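Flotstead Makers forum > Builds > Two-arm packer, the continuing saga

arkel_bench
The plan is still the same: one gripper on a fixed arm, one in my hand, and between them they get a cloth into a bag. The linkage is Stesirer's second drawing, with brass bushings. I've put 40 evenings into this since June and my shopping still goes in the cupboard by hand.

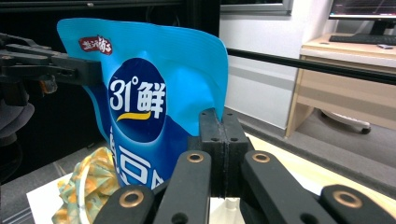

Bags I can mostly live with. Squeeze too hard and they crumple, too softly and they slide down through the jaws. I've settled on 20 newtons, and Fernandes says that's far too much.

fernandes
It is far too much. You're gripping a bag of snacks, you're not putting up a shelf. Halve it and put something grippy on the fingers.

arkel_bench
Tried half. Picked the bag up off the floor 74 times. 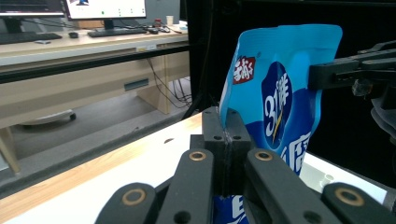

I'd sooner have a creased bag that stays where I put it. The crease can be version 2's problem.

stesirer
Disagree with both of you. Bags are the easy bit, cloth is where it all goes wrong. A bag at least has a top and a bottom.

manikandan_naidu
Agree with stesirer, for once.

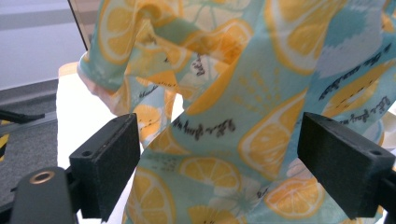

Cloth wants wide, soft fingers and patience, and I've only ever managed the fingers. Bare plastic skates straight off anything thin. Those dark padded blocks are the right idea, and I'd keep them even if Fernandes talks you out of the 20. All those lemons ought to help if you ever add vision, as plain white cloth gave mine nothing to go on.

fernandes
Or buy a clothes peg.

arkel_bench
A peg was version 1 – it had better repeatability, too.
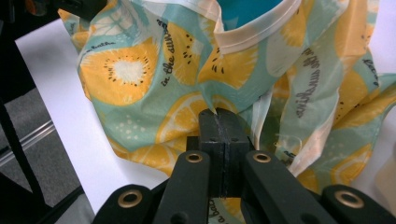
Next job is finding a corner. I can pinch the middle all day, but then it just hangs there like a wet weekend. Any ideas that don't involve a third arm?

stesirer
Third arm.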